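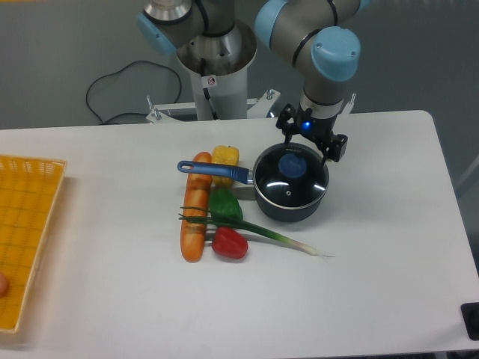 Peppers, a green onion, and the saucepan with the blue knob.

Soup for Pirmin

Filed under: Short Reads / Kitchen Table Fiction

My brother-in-law Pirmin Widmer hadn't set foot in Putdale for 22 years, and then he called from the bus station and asked what was for dinner. Dinner! I had a box of crackers and half a lemon.

So I ran down to Salla's and bought peppers, one red, one yellow, one green, because I couldn't remember which kind he hated. I got a green onion too (a big one, it poked me in the ear the whole way up the hill). Then I dug out Mother's saucepan, the one we fought over when she died. I won that one. He got the clock.

He came in, hung up his coat like he'd been doing it every night, and looked straight at the stove.

"You kept the pan," he said.

"You kept the clock?"

"Sold it. Got 62 dollars."

I should have been mad. I'd been saving up mad for two decades, I had whole speeches ready! But he'd already picked up a knife and was slicing the yellow pepper into those silly thin rings she used to make, and I went and found a second cutting board.

"It's the green ones I don't like," he said after a while.

I put the green one back in the bag.

Posted June 2022 by Alois Leitner

Comments

mösli_reader: The clock! I would have thrown him out.

Tess: My aunt and my dad did this over a gravy boat. Is there a part two?

B. Harlan: Green peppers are fine in soup, Pirmin.

More short reads
The Last Bus to Mösli
Room 213
Pastska Night
What the Neighbors Heard in August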